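Workshop Tips: Recording a Task by Hand for Robot Training

The following guidance applies to all operators who record hand demonstrations for the Stevau program.

Before the first take
Clear the desk of personal items and set out only the objects named on the task sheet. Open the carton flaps fully – a flap that springs back will spoil a take.

Opening a cover
Keep both hands in view. Place one hand in the opening on top and steady the front face with the other. Lift at an even pace.

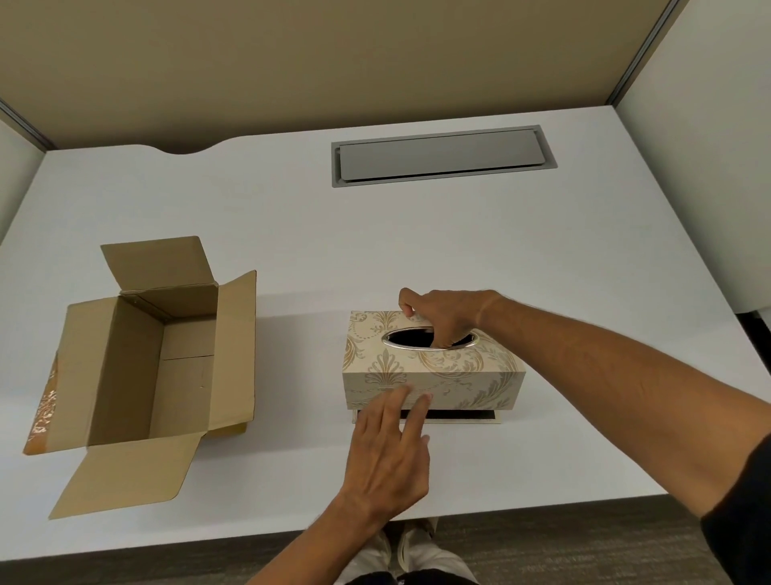

Moving folded cloth
Support the stack at both ends and keep it level until it is over its destination. Pause for 2 seconds before release. If a fold slips, finish the motion and mark the take for review – do not repair it midway. Questions on marking go to Zarmeena Jafri.

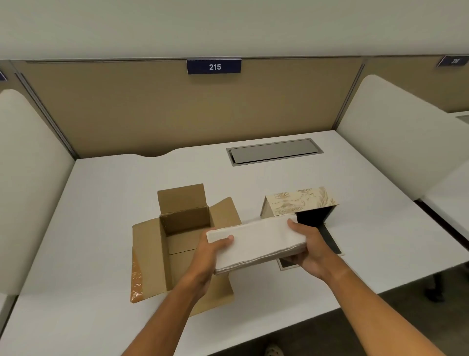 Folded cloth held in both hands between the open carton and the decorative box, desk 215.

Operators should rest after every 100 takes.

Contact: Waqas Khokhar, Valenar Training Office | © Valenar | Back to top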